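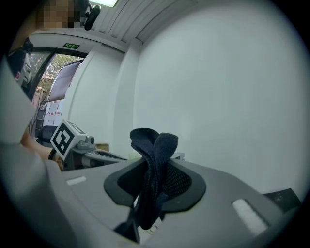

Figure 1. A dark navy ribbed knit item pinched in the near gripper, with the second hand-held gripper and its marker cube at left.

Home | Projects | Reports | Labs | People

The Sock That Stopped Our Logger: A Fault Report
By Nest Wynne
Posted in April

Our project this term was to record people handling small knitwear with a pair of hand-held grippers, so that a policy could later be trained to do the same job on an arm. We planned on clean runs and a tidy dataset. We got a fault that ate half the term, and I'm so glad we did, because chasing it was the best part of the whole course!

What went wrong

The task was simple. Pick up a sock with one gripper, bring the other one in, pass the sock across and lay it down flat. On our first full day the logger saved 3,721 frames, and then we played them back. In 21 of the recorded handovers the jaw width dropped to zero and stayed there, even while the jaws were plainly opening on video. Anything trained on that would learn to let go of a sock by squeezing it.

The width isn't measured by a sensor in the jaw. Our software (we call it Landance, after nothing in particular) works it out from the pictures, and when it loses track it holds the last good value. So a short dropout looked just like a firm, steady grip. No warning, no gap in the file.

Finding it

We blamed the USB hub first. Shen, on our team, swapped it and then swapped the cable too, and we lost 2 afternoons to that. Then we blamed the lights. Both were wrong, but we did end up with a very nice cable.

The clue came from sorting the bad runs by item. Every one of them was a dark, thick knit! A thin white sock never set it off. When a bulky one is held upright in the middle of the jaws, it stands right in front of the part of the view our tracker cares about most, and navy ribbing against a black part gives it very little edge to hold on to. The tracker would lock onto a fold in the fabric, decide the jaws were shut, and then lose even that.

We tested the idea by running the same handover with and without a sock, 5 times each. Without one, the width came out clean every time. With the navy one, it failed in all five. I may have cheered.

What we changed

Landance now writes a confidence value next to each width and marks a held value as held. If the hold lasts longer than half a second, the logger beeps and stops the run. We also threw out all 21 bad handovers and recorded them again.

The stop matters for safety too. On an arm, a false "closed" reading could keep the motor pushing on whatever is in the jaws — fabric today, maybe a finger later on. Our arm code now refuses to move on a held value. I wish we had written that rule on the first day.

Still open

The beep is easy to miss when people are talking. Very fuzzy knits still give low confidence near the top of the lift, and we haven't tried gloves yet. I'd love for next year's group to pick that up.

Contact: Triltel Student Lab, Atorville
Copyright Triltel Student Lab. All rights reserved.
Back to top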